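Print this page | E-mail this page

Two-arm cell on the packing bench: what changes for staff?

Stokov
Our firm intends to automate the sorting of tape rolls between a rack and a cardboard tray. I should be grateful for advice on how duties are usually reassigned.
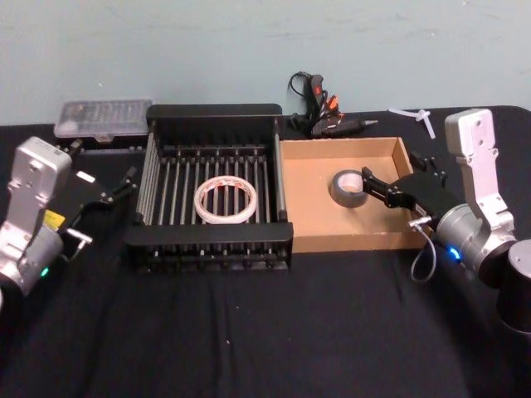 Three members of staff presently share this work, and their hours must be settled by June.

Nekska
We issued revised job descriptions before the trial began. Staff now check stock and record stoppages.
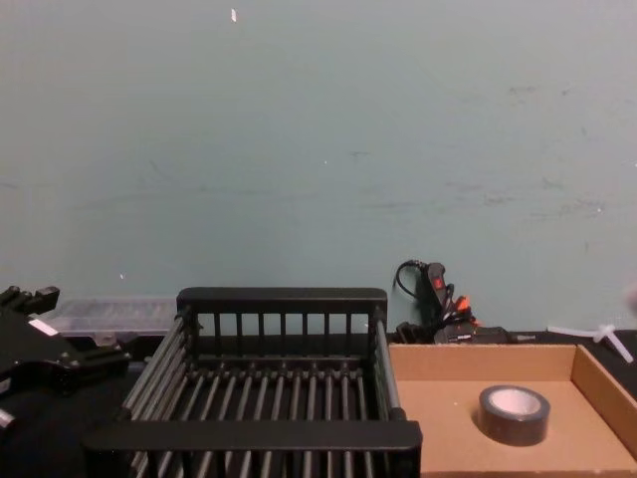 Who may restart the arms after a stoppage?

Only a person who has completed the site training may do so.

Lefèvre
Consult the staff first.
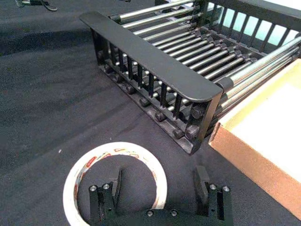 Reading time: 1 min

Breaks should also be reviewed. Ours had followed the pace of the bench.

Print | E-mail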